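I put off dealing with the marks on our white table for most of the spring. It's a big pale matte thing, bought second-hand from a café in Zulldale that was closing down, and for the first year I wiped it with whatever was by the sink and thought no more about it. Then one morning in May the light came in low and I saw every mug that had ever sat on it. So I've had a proper go at learning how to clean matte white tops, and I'm writing it down while I still remember the order.

## What you need

- a bowl of warm water
- washing-up liquid, the plain sort
- bicarbonate of soda
- 2 soft cloths, one for washing and one kept dry
- an old toothbrush for the edges
- white vinegar (maybe, see further down)

I used Moketti cloths as they were what the corner shop had. An old T-shirt cut up does the same job, and my sister swears by hers!

## Start with the boring wash

Clear everything off, including the fruit bowl you think you can work around. Put a small squirt of washing-up liquid in the warm water, wring the cloth out well and go over the whole top in long overlapping strokes. Don't scrub yet. Rinse the cloth, go over it again with clean water, then dry it straight away with the other one. If you leave it to dry by itself you'll get a film, and then you'll spend ten minutes trying to clean off something you've just put there (ask me how I know).

Quite a lot of what I'd been calling stains came off at this stage. Now get your head down low and look across the table towards a window. Faint marks hide when you stand over them, and a few will be shadows anyway, so move about a bit before you reach for the bicarb.
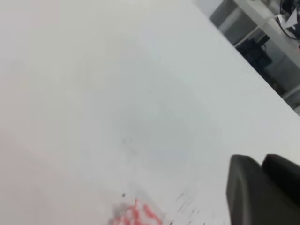

*A faint greyish patch near the middle of a white top: could be a stain, could be a shadow.*

## The paste

Mix 100 g of bicarb with enough water to make something like thick yoghurt. That's plenty for a family table, and I ended up throwing almost 200 g away the first time because I got carried away with the box. Dab it on the mark, leave it for a quarter of an hour and have a cup of tea (on a coaster, please). Then wipe in small circles, lightly. Bicarb is gentle but it's still gritty, and on a matte finish too much elbow leaves a shiny spot that you can't undo. Try it underneath or on a corner first.

Tea and coffee rings usually give up after one or two rounds. Turmeric is a different animal. Uriel Painemal, who sold me the table, told me to park it by a sunny window for a few days after washing, and the yellow did fade, though it took until the following weekend.

## About the vinegar

Fine on most laminate if you water it down by half and rinse afterwards. Keep it well away from marble or any other limestone-type top, as it'll eat into the surface. And don't mix it into the paste. It fizzes nicely and then you've got salty water.

## Keeping it that way

I wipe ours down after supper now and do the paste on whatever's left at the end of the month. Felt-bottomed coasters have helped more than anything. Pen marks I'm still working on, so if you've got a trick for biro, do leave it in the comments.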